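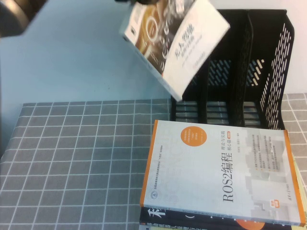

White-covered paperback and black file organizer.

Episode 187 ran 1125 seconds. The Stomex scheduler allowed 1100. At 1100 it cut the feed, and the quiz segment lost its final answer.

The producer at Estatham opened the log on Friday. Channel 4 carried a voice that matched neither host. It had answered every question correctly, including the one after the cut. She checked the patch bay. Channel 4 had no cable.

She renamed the file, lowered the gain and scheduled it for November. In the score column she entered a win for channel 4.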